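Week 5: Colour words and the things they're stuck to

Hi all, me again. Last week we got as far as borrowed names (the Farouk reading, pages 5 to 20, please finish it!) and this week I want to talk about why "orange" was such a latecomer to English. 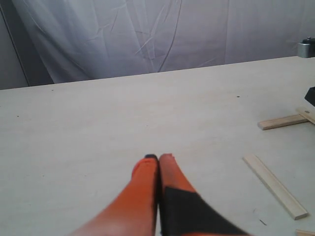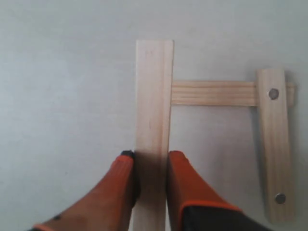 English speakers got by for centuries with "yellow-red", and then the fruit turned up and lent its name to the colour. I love this stuff. Would you call the fingers in both photos orange, or would you want a fancier word, like tangerine? Jot yours down before you peek at your neighbour's. Then try the same with the pale wood, which is where we always end up arguing over cream and beige (my favourite part of the whole course).

For September: Giden, chapter 5, and bring a paint chart.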